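4. Simulated Tabletop Evaluation

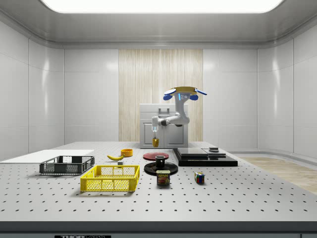 Figure 3. A rendered view of the Skiravton tabletop environment. The arm holds a small yellow cup-shaped object above the far edge of the table.

We ran all simulated trials in Skiravton, the environment introduced in Section 3. It models one ceiling-hung arm over a perforated table inside a white enclosure (Figure 3). The geometry is fixed for the whole study. What changes from trial to trial is which objects are on the table, where they sit, and which instruction the policy receives.

4.1 Scene generation

Each scene is drawn from a pool of household objects and containers. The one in Figure 3 has two open plastic crates, one yellow and one dark gray, along with a banana, an orange bowl, a red plate, a black mug on a black plate, a can of SPAM and a Rubik's cube. Positions are sampled over the tabletop and then passed through a settling step of 2,000 physics ticks. We reject a scene if any object leaves the table during settling, or if the target starts outside the reach of the arm. Stacked starts are allowed when the lower object is flat, so a mug may begin on a plate and a crate may rest partly on a board.

After rejection we kept 3,138 scenes. They were split by layout and not by object, so every object in the test scenes also appears in training but no arrangement is shared. Generalization to new objects is treated separately in Section 6.

4.2 Task and instructions

The task is pick and place. An instruction names one target and one destination, for example "put the banana in the yellow crate" or "put the cup on the red plate." Color words are included only when two objects of the same type are present. An early version of the generator used color words everywhere, and policies trained on it learned to ignore the noun. Results from that version are not reported.

A trial ends when the gripper has opened and the target has been still for 20 control steps, or when the step limit is reached. It is scored as a success if the target is in contact with the destination, or lies inside it in the case of a crate or bowl, and no other object has fallen from the table.

4.3 Policies compared

Drurnex is the method proposed in this paper. It predicts a grasp pose and a release pose together, then fills in the motion between them. Grukia uses the same image encoder but predicts one action at a time. Both were trained on the same demonstrations, with the same camera placement and the same number of updates.

4.4 Results

Drurnex completed 92 percent of the test trials. Grukia was lower on every destination type, and the gap was widest for crates. Most of its crate failures were early releases, with the target striking the rim and landing outside. Drurnex made this error less often. Its own failures were mainly bad grasps on thin objects, plates above all, where the fingers closed over the edge without lifting it.

Lighting had little effect on either policy. Clutter near the target mattered more, and we return to it in Section 5 with the trials run on the physical arm at the Nogueira site.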